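Chapter 6
Looking After the Gripper

What you need before you start: Chapter 4 (stopping the arm and making it safe) and the first half of Chapter 5 (the wrist camera). If you skipped Chapter 4, go back. Not optional.

By the end of the chapter you should be able to:
strip and clean a two-finger gripper
judge whether a pad has had it
change a pair of pads and set them square
re-zero the opening and prove it with a test run
write it up so the next person can follow what you did

Most faults on a small picking cell are not in the arm. Not in the software either, whatever the person on shift tells you. They're in the last few centimetres, where the machine touches the thing. Pads, screws, finger mounts. Cheap parts, quick to change, and they get ignored until something gets dropped.

The cell used all through this chapter is the one at Morura, the training kitchen. One arm, bolted down at the back of a counter. Two-finger gripper, yellow plastic fingers, black rubber pads. Camera at the wrist. It handles cups and lids and the odd bit of packaging. Nothing heavy. Ekaette Nwankwo ran it for its first 18 months and most of the log entries we quote are hers, spelling and all.

6.1 Why pads go off

Three things, mainly. Wear, dirt, and age.

Wear first. The rubber has a fine diamond pattern cut in it. New, you can feel it with a fingernail. Worn, it goes smooth in a patch, nearly always nearer the tip, because that's where people teach the grip. A smooth patch will still hold a paper cup. It won't hold a glossy lid. So the first sign is often lids slipping while everything else looks fine, and then somebody turns the grip force up, and then the pulp cups start coming back squashed. Now you have two faults and only one cause.

Dirt next. Sugar, milk, cardboard dust. Paper pulp sheds fibres and they pack down into the pattern. A packed pad looks worn and isn't. Clean before you judge. Always. Konrad Eberhard, who wrote the first maintenance sheet for the Morura cell, put this in capitals on the top line and people still threw away good pads.

Age. Rubber hardens. Pads that sat in a drawer for two years are not new pads, even if the bag is sealed. Date the bag when it arrives.

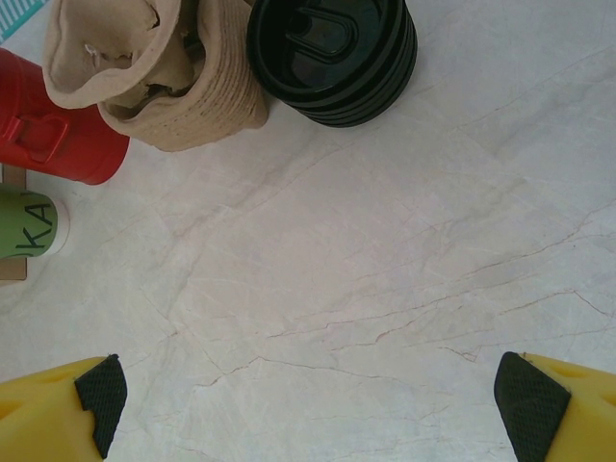

Then there's alignment, which isn't a pad fault but gets blamed on the pads every time. The two gripping faces should meet flat, along their whole length. If one finger has crept round on its mount, even slightly, they meet at one corner first. The object twists as it closes. You'll see the cup turn a little just before it lifts – that's your clue, and the camera sees it better than you do.

Log extract, Ekaette Nwankwo:
"Lids dropping again. Cleaned pads, no change. Put card between the faces and closed, card tight at the bottom and loose at top. Left finger round a touch. Slackened, squared, nipped up. Fine after. Pads were ok all along!!"

Note what she did. Cleaned first, tested second, and only then got a tool out. Same order every time, please.

6.2 How often

The Morura cell counts its own grips. Pads get inspected every 2000 grips and cleaned at the end of each working day whether they look dirty or not. Your cell may need something different. Greasy goods, more often. Clean dry boxes, less. Start short and stretch the interval once the log gives you reason to, never the other way about.

Don't rely on memory. Asabe Omoregie took over the cell in October and found a set of pads with no date, no count, nothing written down. She changed them on principle. Right call. A pad with no history is treated as finished.

6.3 Tools and bits

Keep these in one tray, at the cell:
soft brush, nylon, not wire
lint-free cloths
mild soap and warm water (no solvents, they swell the rubber)
hex keys, the short ones
strip of thin card, for the squareness check
spare pads, in pairs, dated
pen and the log

Pads go on in pairs. If one's worn change both. A new pad opposite an old one grips unevenly and you'll be back with the card in a week.

At Morura the spares come from Tufa and the screws from Bomar, part 204 in the stores book. Threadlock is not used on the pad screws. It is used on the finger mounts. Mixing those up is the commonest mistake trainees make and it cost one of them a finger – a plastic one, the mount sheared when he tried to force it.

6.4 Before you touch anything

Arm stopped and locked off as in Chapter 4. Gripper open, all the way, nothing held. Clear working space under the fingers so a dropped screw can be seen and found. Goods pushed well back or taken off the counter altogther. Tell whoever else is in the room.

Then look. Just look, for a full minute, before the brush comes out. Is one pad sitting proud? Any marks on the fingers from hitting the counter? Write down what you see, even if its nothing. Bernadette Ó Súilleabháin marks the practical for this unit and she reads that line first.

The cleaning procedure starts in 6.5. Have the tray ready and a spare pair of pads out of the bag.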